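Tresum Asholm 2 interior glass partition, reviewed after a year of use

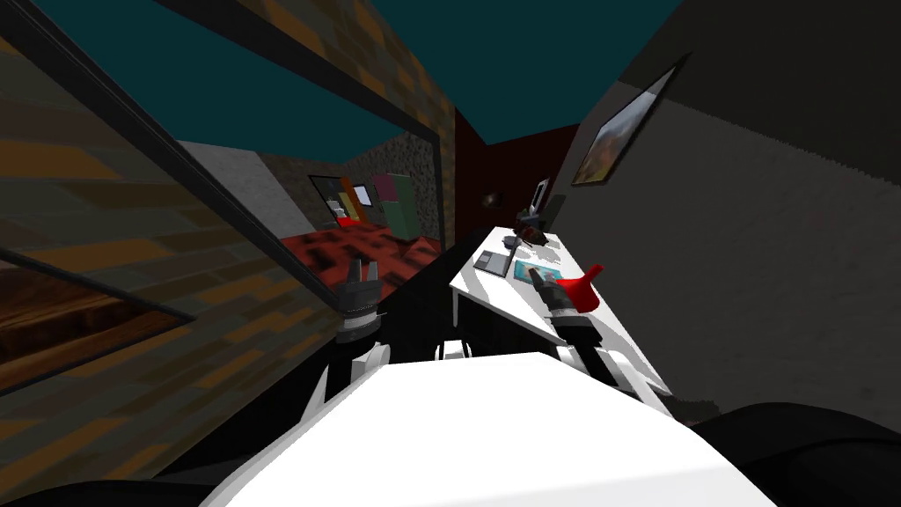

Black-framed glazing with a checkered carpet in the room behind it (render).

The Asholm 2 is a fixed glass partition kit for home offices and small workrooms. It ships flat in two cartons and lists at $1,049 without the door leaf. I installed mine in August, between a study and a hallway.

The frame is powder-coated steel, 900 mm per bay. Tolerances are good. Diagonals on both bays matched closely enough that no shimming was needed at the head, although the floor channel needed packing at one end where my slab drops.

Glazing gaskets are the weak point. The supplied strip is too stiff to seat by hand, and the corners lift unless they are mitered -- the manual shows them butted. I replaced mine with Bondarchuk soft-profile strip and have had no movement.

Sound reduction is modest. Speech at normal volume is muffled but can be followed from the hallway. The Merkura kit I used previously did better here with a thicker pane, but it weighed far more and needed a second person for every lift.

The finish has held up, apart from one chip near the latch. Touch-up paint is sold separately, part 416.

Recommended for dividing light and space. Look elsewhere if quiet is the main requirement.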